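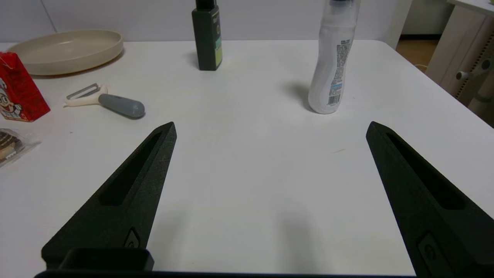
The Tretora fingers open over a table of household items, seen from the wrist camera. Photo: Uneck

Uneck opens orders for Tretora, a gripper kit for everyday objects

GEELONG, Australia – Uneck, a maker of small automation equipment, has today opened orders for Tretora, a kit that gives an existing robot arm the hand, the eye and the software for picking up the ordinary things of a kitchen or a shop shelf. The kit contains a gripper with two long fingers, a small camera for the wrist, a second camera for looking at the whole table, and a licence for the Mandagi software. The price is 3,754 Australian dollars before tax, and the first kits will leave our workshop in November.

Tretora is intended for university laboratories, technical colleges and small companies which already own an arm and wish to work with objects that are not all of the same shape. Many of these customers have told us that they spend the first months of a project on the gripper alone. They print fingers, they look for a place to fix the camera, they write a program to save the pictures, and only after this does the work begin for which they received the money. With Tretora we would like to give them back this time.

"We have been building arms and tables for other people for many years, and always we came to the same question, what do we put at the end of it," said Tia Dobson, product manager at Uneck. "A factory gripper is made for one part. In a kitchen you have a peeler, a plate, a bottle of sauce and something from the bakery, and the customer would like to use the same hand for all of them. We have tried to make this hand and to sell it for a price that a teaching department can pay from its normal budget."

The gripper

The fingers of Tretora are long and become narrow towards the tip, so that they can go down between two objects which stand near to each other. Each finger has a slot along its length. The slot saves weight, and it is also the place where the soft pads are fixed when a customer wants to use them. The surface of the finger is matte, and it gives few reflections in the wrist camera under strong ceiling light.

The gripper weighs 545 grams with its fingers and without the camera, and it can hold objects up to 2 kilograms when they are held near the base of the fingers. At the tips the permitted load is smaller and depends on the pad. A table with the values for each pad is printed in the handbook, and we ask customers to read this table before they plan an experiment with full bottles.

The closing force is set in the software and can be changed during the movement. The customer may begin to close with a low force, wait until both fingers have contact, and then decide if more force is needed. For baked goods and thin packaging there is a separate setting which keeps the force low from the start to the end. This setting is slower, and for objects such as a carton or a hand tool we recommend the normal one.

Changing the fingers takes one hexagonal key, which is supplied. The fingers can be washed in warm water with dish soap. The base and the motor must stay dry.

Two views of the same table

A wrist camera sees very well what is between the fingers, but it loses the rest of the table when the arm comes down. The second camera of the kit is for this reason placed higher, at the height of the head of a person or of a robot, and looks at the table from there. Mandagi saves both views together with the position of the arm and the opening of the fingers, all with the same clock, and the customer can play back each trial from the one side or the other.

"When we started, we had only the camera on the wrist, and we were quite satisfied with it," said Jordan Sugden, who leads the testing at Uneck. "Then we began to have failures that we could not explain. In the wrist picture all was good until the end. From the higher camera we saw that the forearm was coming too near to a bottle behind the object, and the bottle was moving. After this we never again made a recording with one camera."

The kit includes a set of 2,000 recorded trials, made by our own staff on our own tables with household items. The customer may use them for teaching, for research and for commercial development without an additional fee. Successful and failed trials are both in the set, and each one is marked. We have left the failures in the set at the wish of our trial partners, who found them more useful for their students than the successful ones.

Choice of the objects

The objects for the recordings were bought in normal shops near our office. There are plates, peelers, markers, small drink cartons, packs of sweets, bottles of glass and of plastic, and different kinds of pastry. We preferred objects that make difficulties for a camera or for a hand. A clear wrapper shines and hides its edge. A plate with a raised rim can be taken at the rim, but a finger must come under it or over it at the right angle. A peeler has a rubber handle that holds well and a head that does not, and the best place for the fingers changes with the direction in which it lies.

Pastry has its own chapter in the handbook. It is light and uneven, the outside can break before the fingers have a good hold, and no two pieces are the same, even from one tray. For this work we advise to bring the gripper down vertically over the middle of the piece and to begin closing at low force. 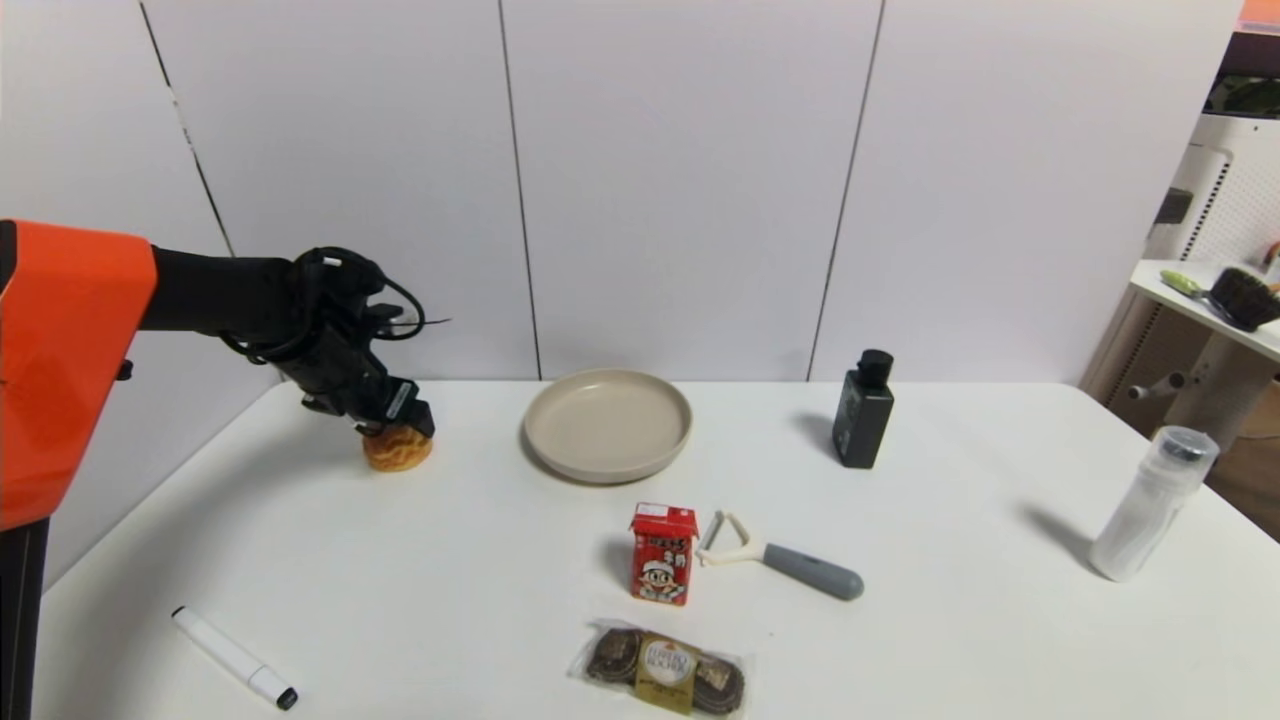
The speed of the last few centimetres should also be kept low, and Mandagi has a limit for this which is switched on when the kit arrives. The customer can change the limit or remove it. The other objects may remain on the table during the trial; we even encourage this, as a table with one object only is a poor preparation for a real kitchen. Bottles and cartons can stand near the place of work, and the software will ask the operator to mark them once before the first movement.

Results from the trial period

Before opening orders we gave early kits to a small group of users. One of them was Plostano, a company which plans and installs food preparation rooms for canteens and aged care kitchens. Plostano used the kit in its test room to study which of the small tasks before a meal could be given to an arm, for example placing a bread roll on a plate or putting a tool back in its position.

The experience was mostly positive. The staff of Plostano liked that the fingers could be changed without calling a technician, and they asked for a longer cable for the higher camera, which is now part of every kit. They were less happy with the first version of the handbook. It assumed too much knowledge, and the part about the adjustment of the cameras had to be read several times. We have written this part again with more drawings.

There are also tasks for which we do not recommend Tretora today. Flat items such as a sheet of paper or a single slice of cheese cannot be lifted from the table reliably with these fingers. Very smooth wet bottles need the soft pads, and with the pads the fingers become thicker and do not fit so well between close objects. The kit is also not certified for contact with food that will be served, and pastry and other food from a trial should not be eaten. We are working on a finger for food contact and will give information on it when the certificate is there.

Fitting to existing arms

Tretora is supplied with a standard round flange plate and the screws for it. For arms with another pattern, customers may order a plain plate and drill it, or send us a drawing. The gripper takes its power from the tool connector of the arm or from the separate supply in the box. Cables can be led along the forearm with the clips that come with the kit. Please leave enough free length at the wrist, otherwise the last joint will pull at the connector when it turns.

Mandagi runs on a normal desktop computer with Linux. A graphics card is helpful for training, though for recording and playing back it is not necessary. Updates are free in the first year. After this the software continues to work in the version that is installed, and the customer decides if further updates are wanted.

Price and availability

The Tretora kit can be ordered now from Uneck for 3,754 Australian dollars before tax. Spare fingers, soft pads and the plain plate are sold separately. Schools, colleges and universities can ask for a quotation with payment after delivery. Orders are handled in the sequence in which they arrive, and the customer receives a message with the expected week when the order is confirmed.

The arm itself, the table and the computer are not included. For customers who do not yet have an arm, our office can give advice on which models have been tested with the kit.

"I would like people to bring us their difficult objects," said Tia Dobson. "If you have something in your kitchen drawer that the gripper cannot take, please write to us and send a photo with a ruler next to it. Some of the changes in this kit have begun with exactly such a message."

About Uneck

Uneck develops and builds tables, mounts, grippers and recording software for small robot arms. The company works from Geelong, Victoria, where all Tretora kits are assembled and tested before shipping.

Media contact: Jordan Sugden, Uneck. Images in print quality and a loan kit for reviews are available on request.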